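From: Colette Lemaire
To: Willen robotics club list
Date: Sat 20 December
Subject: Re: tongs task for the Romholm round

> Does the bakery task have to use the tongs, or can we pick
> the pastries up with the fingers? Also, which arm holds
> the bag?

Tongs are required. Bare fingers score nothing for that item. You get six minutes, and the bag can stay where it is as long as it doesn't fall over.

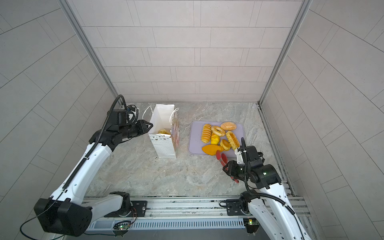

Bakery task: right arm on the tongs, left arm by the bag.

I'd like the left arm to keep to the bag for now. The Voma script still has the arms swapped, so please don't run it until I've changed it.
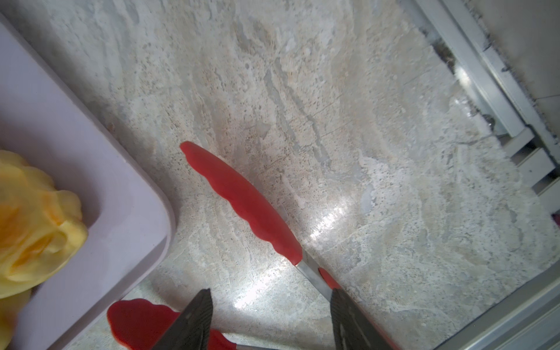 My main worry is the grasp. I set the finger opening in November and it needs doing again for these handles. With the tongs flat on the worktop there is a finger over each side, and the glare off the stone sits very close to them — I'd try a lower exposure on the wrist camera first. Send me your settings before you save over mine.

Colette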